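Progress report to the Jedel Fund, March 20, 2026
Shared kitchen project, Pristholm House
Prepared by Alcides Marinho

We have a kitchen again! The counters went in after the December break, and people have been cooking at them ever since. Of the 3,000 you granted us for this stage, we have spent 1,661, and the rest is set aside for shelving and a second sink.

The stone is a speckled gray, and I love it more every week. It's polished, so it bounces a lot of light back into the room, and the flecks are very kind to crumbs. Over 1,400 meals have come out of this room so far, which is a wonderful number for us.

We also started choosing the everyday dishes. The group wanted color, and after a long (and very cheerful) evening we settled on pale green and light blue for the bowls. The green ones are for the breakfast table and the blue ones for soup night, though I expect they'll be mixed up by summer.
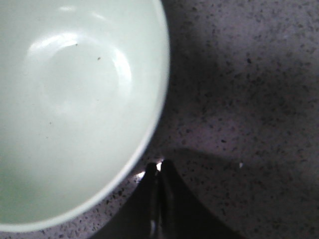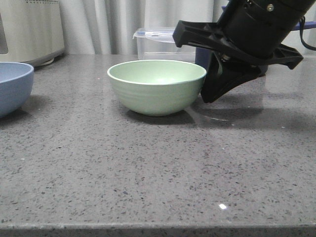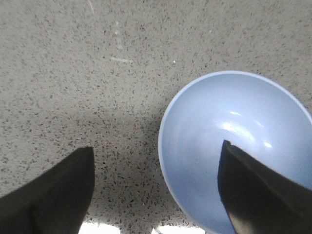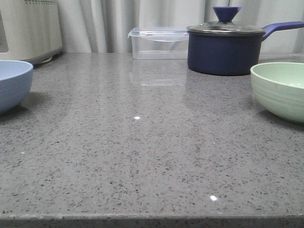 The new bowls on the speckled gray counter, Pristholm House kitchen.

Still to do before the next payment: shelves along the long wall, hooks for the aprons, and a proper label for each cupboard. Kanaujia has quoted us for the shelves and can start once we confirm the height. I'd like to go a little lower than the drawing so that our shorter cooks can reach everything. Please let me know if that needs your approval.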